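Who owns the backlog when two product managers share a service?

trerk_pm
Posted August 2023
We have two product managers on one service at Trerkmont. I look after the part the public sees and Barış Sönmez looks after the caseworker side. We started with one backlog. It now has 1000 items in it and we argue about the top of it every sprint. Has anyone split theirs? Did it help?

kilic_b
We split ours and I regret it. Each team cleared its own list and the shared work, mostly address lookup and letters, sat there for six months. Keep one backlog and delete most of it. Nobody is going to build item 900.

sonus_owner
I disagree with kilic_b. One list only works if one person has the final say. If you are both at the same grade and report to different people, you will keep having the same argument. We have two backlogs and a short shared one, capped at 18 items. Anything new on the shared one means something else comes off. 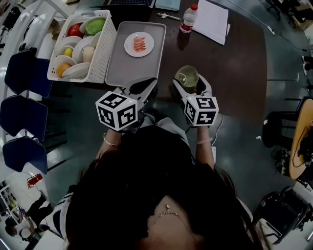
The cap matters more than the tool. We ran it in a spreadsheet until January and it worked fine there too. We only moved because finance wanted to see the dates.

kilic_b
Who decides what comes off when you hit 18?

sonus_owner
The service owner, if the two of us can't agree. That has happened twice.

trerk_pm
Our service owner changes every year or so, and the current one doesn't come to planning. I could ask. Barış would prefer a full split, for what it's worth.

bulent_akgul
Bülent Akgül here, I was on Brokaritz before I moved. We had 3277 tickets when I joined. We closed everything that hadn't been touched in a year and told people to raise it again if they still needed it. Very few came back. I'd do that before you change who owns what.

sonus_owner
Fine as a first step, but it won't settle the top ten, and that's what they are arguing over.

bulent_akgul
True. It does make the meeting shorter.

trerk_pm
Thanks all. I'll close the old ones this month and ask the service owner about a capped shared list. Can you send me your column headings, sonus_owner?

sonus_owner
Sent you a message.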